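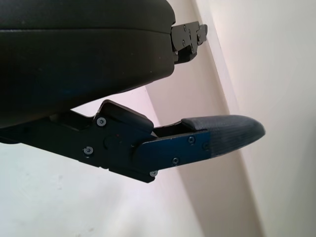

Curkidine Localization Testing – Progress Report for August
Prepared by Urmila Prajapati for the Yadav Games Fund

Milestone two is done, and I'm really pleased to be writing this one! When we last reported, the localization test pass on Curkidine had barely started. The game now plays from the opening menu to the end credits in all four target languages (Spanish, Polish, Hindi and Greek), and the text database is in far better shape than it was in the spring.

Work completed

Shivam Sandhu and Pankaj Sachdeva went through the whole script in build order, quests first, then shops and item text, then the tutorial pop-ups. Between them they logged 300 issues. Most were text overflow, as we expected with Polish, but there was a good crop of stranger ones – quest names that switched back to English after a reload, a shopkeeper who used the formal and informal "you" in the same sentence, and plural forms that only broke when the player carried exactly two of something.

Of those, 61 are still open. The rest are fixed and retested, and 18 of the open ones are blockers for the console submission. All 18 involve the inventory screen, where the Hindi font clips the tops of some characters. Trilok Khurana has a replacement font running on his branch and it looks lovely, but it adds to load times on the older hardware and he wants another week with it before merging.

The string checker

This was the small tools line in the budget, and it has paid for itself already. Eftychia Zacharopoulos wrote a script, which we call Zadach, that loads every line into its real text box overnight and flags anything that spills over. It gets through up to 1000 lines a night. The testers come in to a list of suspects with screenshots attached and can spend the morning playing the game. Eftychia also did the Greek review herself and rewrote a lot of the jokes in the harbor chapter, which are now funnier than the English ones (we may translate a couple of them back).

What slipped

Voice subtitles. The recorded lines for the last chapter came in late and the timing files didn't match the audio, so subtitle testing has only covered the first five chapters. Pankaj is rebuilding the timing by hand. We haven't asked for extra money for this and don't expect to.

We also lost a few days when a bad merge wiped the Polish glossary. It was restored from backup, and the glossary now sits in version control with everything else.

Next period

– Merge the new Hindi font and clear the console blockers
– Finish subtitle testing in all languages
– Run a short outside playtest with native speakers, hosted by Henedness, who have offered us their room and test kits for two evenings
– Start the controller prompt check for the handheld version

Spending is on plan, and the cost sheet is attached separately. Shivam can set up a remote play session for anyone at the fund who would like to try the current build, in any of the languages. Please try the harbor chapter in Greek if you can read it!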